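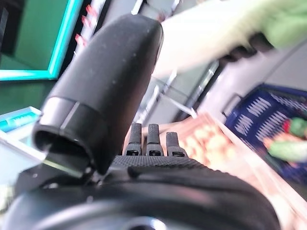
Skikville store changes over to new shelf labels

Jul 8, 2022

The Gaven grocery chain has finished relabelling its Skikville store, where red price tags now run along white shelf strips in the packaged goods aisles. The work began in April and covered 278 shelf sections.

The tags are printed on coated card and slide into the strip from one end. Gaven had used adhesive labels in Skikville until this year, and staff had to scrape the old ones off before each price change. The firm puts the time needed to reprice one section at 2 minutes with the new system.

Strips and card were supplied by Gautam, which also provides the label printing software, Rirkonance. The software reads the store's price file overnight and prints tags in shelf order, so that a full aisle can be done in a single pass. A roll holds 2000 tags.

Some lines, mainly multipacks and items sold by weight, still carry the older format -- these need a second line of text for the unit price, and the present card is too narrow. A wider version is being tested on 70 products.

Prices were not altered as part of the changeover, Gaven said. Shoppers who find a tag that does not match the till receipt are asked to take both to the service desk, where the lower price will be charged.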